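About Jindlow

Reading time: 3 minutes

Jindlow is a small company which makes desks ready for work. We started in one rented room in Nurolcombe, and we now have a larger room in Datcombe, on the ground floor. Our customers are mostly small offices, two schools and people who work from home and have lost the fight with their own desk.

The idea came from a habit. In our earlier jobs we were always the ones who stayed after hours to put the pens back in the drawer and the lamp back in its corner. Colleagues laughed at first, and then they asked if we could do also theirs. After the fourth or fifth such request we thought that this may be a business.

What we do is simple to explain. We look at how a desk is used during a normal day, we decide with you where each thing should live, and we write it down on one sheet of paper. The sheet stays with you. Most sheets have the same beginning: the laptop, the lamp, the pen you reach for most often. After this every desk is different, and here our work becomes interesting.

We work on a grid. When we plan a surface we divide it into squares with coloured tape, so that everybody can say "the lamp moves one square to the left" and everybody understands the same. Before, we used to measure with a ruler and write the numbers, and it took the whole morning for one desk. Tape is quicker, and a customer who does not like numbers can use it as well. We prefer blue, as it is easy to see on brown board.

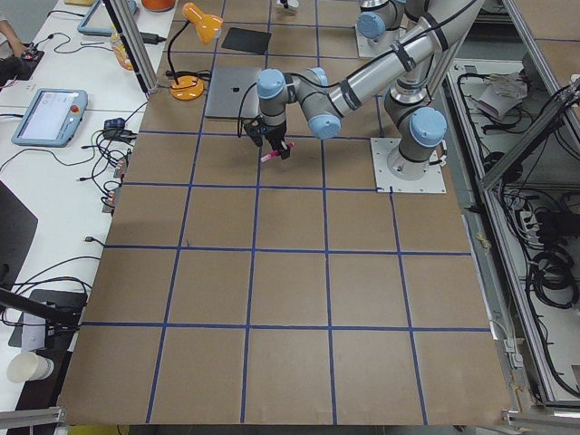
A plan has to survive a few weeks of ordinary use before we call it finished. The lamp is usually the first thing which moves. People pull it closer in the evening and forget to return it, and then its cord lies across the place where they want to write. For this reason we always ask where the socket is – a good place for the lamp is not good if the cord must cross the whole desk. Markers are the second problem. We recommend to keep very few of them on the surface and the rest in a drawer, with the caps closed.

Our largest order until now was for an office with 257 desks, and we finished it in December. It was a hard month for us and we learned much from it, mainly that we should not promise such a date again. A usual order is much smaller, between 3 and 4 desks, and we like these best. There is time to drink a tea with the people and to hear what annoys them.

We also run an open morning called Owen, after the street where we held the first one. You can bring your things in a box, lay them out on our boards and try different places for them. It costs nothing. Please write to us before you come, as there is not always a free board.

We do not sell furniture and we do not take a commission from those who do. If your desk is good, we will say so, and you will pay only for the visit.

This page was last changed on July 6, 2026. If you find a mistake in our English, we will be glad to correct it.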